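**Janby counter set: splitting episodes on the open shelves**

**takanda**
Monville batch is at 771 episodes. I'm labelling by subtask at 4 Hz and the cloth-over-dishes segments are a mess. Head view only, no depth.
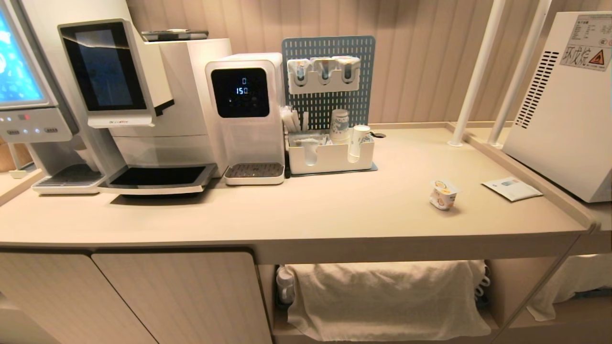 Annotators disagree on where "approach" ends and "contact" starts. I'd sooner merge the two labels and retrain.

**mlamptey**
Don't merge. Use the wrist stream for the boundary. Fingertip against the hem of the left cloth is readable there and the head view won't give it to you. Order I'd work in:

1. Relabel 60 episodes from the wrist stream only.
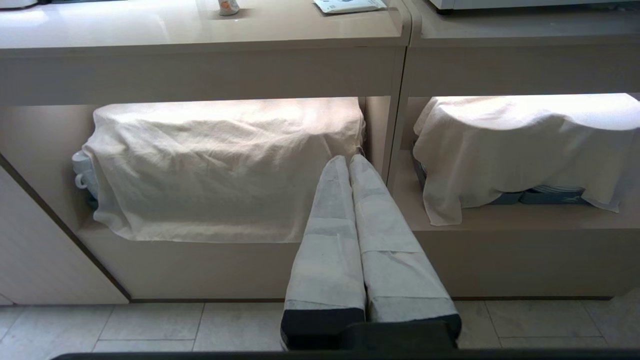

2. Compare against the head labels, then decide.

**bavow_ops**
Disagree. Wrist labels cost us double the hours in March for no gain on Annan.

**takanda**
Did 80 instead of 60. Agreement is better on the shelf, no change on the countertop.

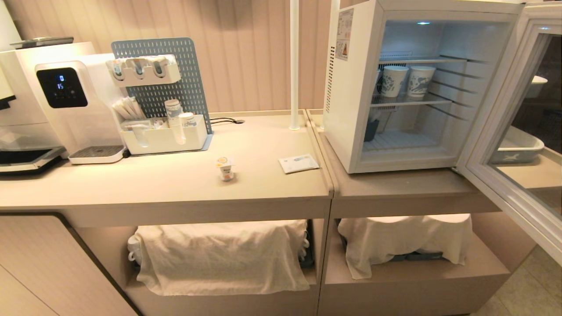 Fridge episodes need their own split. Door state should be a separate field from arm phase. With the door fully open and two paper cups on the wire shelf, the current schema still logs "idle".

**mlamptey**
Agreed on the field. Still against merging.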